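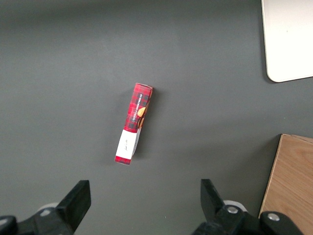
Come and see our robots put the groceries away – Dawber opens its doors this November

MASHAM – I've been asked to keep this short and sound official, and I'm already failing at the second part. I'm Jarmila Bartoš, I run the demonstration floor at Dawber, and this November we're opening the workshop to anyone who wants to come in and watch our two-armed tabletop system at work. We call it Sollum. It's been on the bench for 12 months now, and apart from the people who build it, hardly a soul in town has seen it move!

We're keeping things simple. Sollum works at a gray table with the sort of stuff you'd find in any kitchen: a box of shortbread, a bottle of Coke, a sponge, a tray, a little oak cabinet with two drawers. Dalibor Jireš, who wrote most of the grasping software, will be standing next to it taking questions, and he's promised me he'll use normal words. Ask him about cartons. He has a lot to say about cartons (thin cardboard gives when you squeeze it, and a long skinny box likes to swing if you grab it too near one end), and he can go on for a good while if you let him.

Each demonstration takes 20 minutes or so of your time, questions included, and we'll run them back to back from 2 in the afternoon. The arms move faster than most people expect. My mother came by during setup and took a full step backward, then asked if she could see it again. 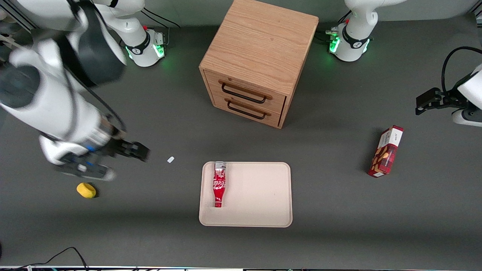

Dawber Open Floor News, No. 3

Visitors will stand behind a line on the floor, close enough to see the fingers open and close. There's a second station upstairs where Žofie Jurčo will show how a person teaches the arms a new job by guiding them through it. She'll let you have a try, kids too, as long as there's a grown-up with them. I had a go myself and was terrible at it – my best effort with a sponge ended up on the floor.

We're also glad to have Ruairí Scanlon over from Wedach, our partner on the project. He'll give a short talk at 3 on where arms like these could be useful, mostly in small packing rooms and in homes where someone could use a hand with the lifting and reaching. I've heard the practice version and I liked it a lot. He leaves plenty of room for arguing, so please argue.

"I want people to see the misses along with the good grabs," says Kvido Vlček, who heads the Sollum team. "If it drops something, we'll pick it up and talk about why."

Admission is free. We have room for 100 visitors over the afternoon, and you'll need to put your name down at the Dawber front desk ahead of time, either in person or by phone. Coffee is on us. The ground floor is step-free, and if the stairs to the second station are a problem, tell the desk and Žofie will bring her kit down to you.

Reporters are welcome at any session and can have time with Dalibor or Kvido afterward. Ask for me at the desk and I'll come and find you.

Press contact: Jarmila Bartoš, Dawber, Masham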